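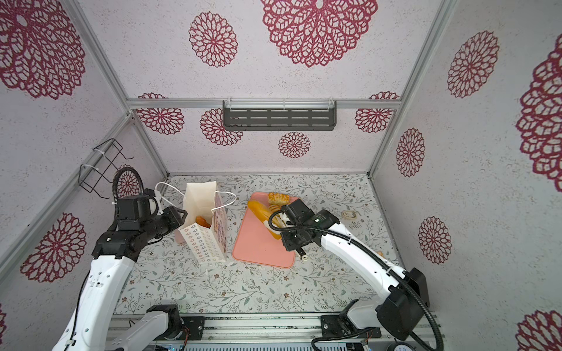
Flukville wants the terminal signed off before Vornon starts flying in October, and the airport office has sent me a readiness summary in which every line is green. I walked the building with the checklist from 5:40 in the morning, the hour the first departure would be boarding. The summary claims "full catering airside." A long bread roll and a flaky pastry like the two on the pink cutting board are fine for one person's breakfast, but full catering means hot food, and there is no kitchen behind the counter. I've marked it as snacks only.

## Terminal

- [x] **Exit doors open from inside.** All did. The east one needs a shoulder.
- [ ] **Exit signs lit.** Not over the baggage door. Summary says "lamp on order." No order number given.
- [x] **Extinguishers in date.** Yes, tags checked.
- [ ] **Seating at the gate.** 59 seats. Vornon's aircraft will bring a good many more people than that, and the answer I got was that "most prefer to stand." I would like to know who asked them.
- [ ] **Step-free route, curb to gate.** There is one, as long as the ramp door is unlocked. It was locked. Key held by Pener, whose desk opens at 7:00.
- [x] **Restrooms.** Working.

## Security and check-in

- [ ] **Screening lanes.** 2 installed, staff rostered for one. The summary counts both.
- [ ] **Boarding time trial.** Listed as passed in 41 minutes. I asked for the sheet and was shown an email saying it passed. Repeat it with me present, with bags, and with at least one stroller.
- [x] **Scale at desk 1.** Sticker current.
- [ ] **Scale at desk 2.** Sticker missing. "It reads the same as the other one" isn't a calibration.

## Apron

- [x] **Stand markings.** Freshly painted and easy to read.
- [ ] **Walkway to aircraft.** Cones and a rope. The rope stops short of the stand.
- [ ] **Loose debris.** Gravel near the fence. Swept daily according to the log, which had tomorrow's line already signed.
- [ ] **Ground power.** Pener's unit is still at Arthur and "shared between airports." I don't see how it serves two morning departures.

## Paperwork

- [ ] **Emergency plan.** Still names the old carrier on the call list.
- [ ] **Passenger forecast.** 4,000 a month from the first month. No source. Not a safety item, but the staffing is built on it, so I want the working.

**Result:** not ready. Reinspect when the open boxes have documents behind them. Please don't send another summary.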